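Banane en peluche et vaisselle de dînette : galerie

Textes et choix des photos : Mathis Hoarau. Mise en ligne : mai 2018

On m'a demandé une galerie sur les jouets d'imitation, autrement dit la fausse nourriture et la petite vaisselle qui va avec. J'ai accepté sans grand enthousiasme. Le rayon dînette est celui où l'on vend le plus de vertus au kilo : autonomie, langage, motricité fine, goût des fruits. J'attends toujours de rencontrer l'enfant qui s'est mis aux bananes parce qu'il en avait une dans son coffre à jouets.

Le catalogue Vinel, que j'ai gardé sous la main pour écrire ces lignes, compte 1033 références, dont environ 90 pour la seule cuisine. On y trouve des œufs au plat en feutrine, des sushis, un poulet rôti. Asley vend à peu près la même chose avec des couleurs plus sourdes et un prix plus élevé, ce qui suffit apparemment à rassurer les parents. Je ne dis pas que c'est mauvais. Je dis que personne n'a pu m'expliquer ce que le supplément achète, et j'ai posé la question deux fois.

Reste la banane en peluche. J'avoue une faiblesse pour l'objet, à condition qu'on ne me parle pas d'éveil nutritionnel. La peau s'ouvre en pans souples, la chair est claire, tout le monde comprend de quoi il s'agit. Est-ce que cela occupe un enfant plus de dix minutes ? Chez moi, non. Elle finit en général sous un coussin, et c'est là qu'elle rend le plus de services.

Pour la vaisselle, je suis plus indulgent. Des gobelets, un bol, deux assiettes de formes différentes : il n'en faut pas davantage pour jouer à table, et les coffrets de quarante pièces me paraissent surtout conçus pour remplir un carton. Wakell en propose un dont j'ai renoncé à trouver l'usage de la moitié des éléments. Quant au ketchup, il a toujours du succès, ce qui en dit long sur la portée éducative de l'ensemble.

Je reprendrai le sujet en septembre avec les légumes à découper, pour lesquels Yeon promet beaucoup. On verra. En attendant, trois vues de table.

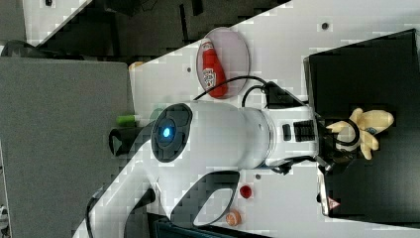

Le ketchup couché sur l'assiette, la peluche jaune pâle un peu plus loin. Le duo habituel.

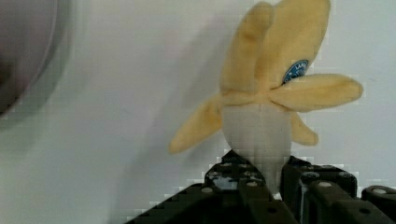 La banane à moitié épluchée, étiquette bleue comprise. Les pans partent dans tous les sens, la chair reste bien droite.

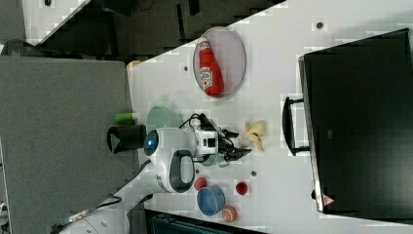
Vaisselle de couleur, bouteille de ketchup et peau de banane jaune.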